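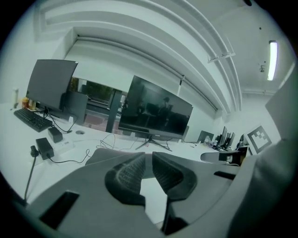 # Skulel Vol. 2 - pack de samples de downtempo y dub

¡Por fin tenemos lista la segunda entrega de Skulel! Son 300 archivos WAV a 24 bits pensados para quien trabaja despacio, entre 73 y 90 BPM, y disfruta dejando respirar los graves.

El material lo grabó Rattana Noiphan con un bajo eléctrico, un órgano de segunda mano y muchísima paciencia (hay colas de reverb que duran casi un compás entero - una delicia para samplear encima).

## Contenido

- 31 líneas de bajo, con su MIDI correspondiente
- 23 loops de batería, también en pistas separadas
- Acordes de órgano, secos y con eco de cinta
- Golpes sueltos, ruidos de sala y efectos

Todos los loops llevan el tempo y la tonalidad en el nombre del archivo. Funcionan en cualquier DAW que lea WAV, y los golpes sueltos se pueden arrastrar directamente al sampler.

Mi carpeta favorita es «Ernel»: rimshots con un delay sucísimo que se cuelan en cualquier ritmo. ¡Probadlos a mitad de tempo!

## Licencia

Libre de derechos, incluso en temas publicados. No se permite revender los sonidos sueltos ni incluirlos en otro pack.

Descarga en ZIP. Mezcla de las demos: Harsh Singhal.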